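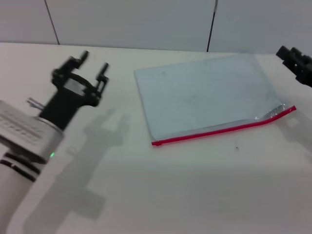

Bench Check Before Powered Run - Two-Arm Bagging Cell

Student project: Oltum, zip bag handling
Checked by: Man-lok Yen
Reviewed by: Colm Lenihan
Sheet 339, July

Mark each line OK, FIX or N/A. A FIX in section 1 or 2 stops the session until it is cleared and initialed.

1. Power and stop circuit

1.1 E-stop button within reach of the operator's chair. OK
1.2 E-stop pressed with both arms holding position. Both must drop to the stopped state and stay there after the button is released. OK
Comment: Right arm needed a second reset from the pendant. Same as last sheet. Logged under 2317.
1.3 Supply leads strain-relieved at the back of the bench. FIX
Comment: Left lead was held with tape only. Clamp fitted, initialed M.Y.
1.4 Indicator on left wrist housing green before motion is enabled. OK

2. Arms and grippers

2.1 Base bolts at marked torque, paint lines not broken. OK
2.2 Wrist vents clear of tape, lint and cable ties. OK
2.3 Fingers open fully and close without rubbing. OK, both sides
2.4 Finger fasteners checked with the hand driver. No power tools on the Flesska adapters. OK
2.5 Side connector on left gripper seated. OK
Comment: Please stop using this connector as a handle when turning the wrist by hand. C.L.
2.6 Speed limit set to 400 in the controller file, not in the script. OK
Comment: Script still had the old value from the Wornis demo. It has been removed.

3. Work surface

3.1 Tabletop wiped down. Grit and crumbs picked up. FIX
Comment: Small dark speck near the seal side of the bag. Wipe again before the first run - the segmentation step has labeled specks as bag corners before.
3.2 One bag only on the table, laid flat. OK
Comment: Clear bag, red seal strip. The far edges are hard to pick out against the white top. Use the seal as the reference for pose, as in the Economou notes.
3.3 Bag free of heavy creases. N/A
Comment: Limit not agreed yet. Some creasing shows, plus a crinkled patch inside the seal at the right end. Record it and run anyway.
3.4 Lighting. OK with remark
Comment: Both arms throw shadows on the table. The left one is large and soft. Do not move the lamp between runs in the same set.

4. People

4.1 Hair tied back, lanyards off, sleeves above the wrist. OK
4.2 One operator, one spotter. Spotter keeps a hand at the E-stop during motion. OK
4.3 Hands out of the work area before "enable" is called. OK
4.4 Bags are replaced with the arms disabled, including for quick swaps. OK

Open items: 1.2 second reset on right arm, 3.1 rewipe, 3.3 crease limit to be set by the perception group.

Cleared to run at reduced speed after 3.1 is initialed. C.L.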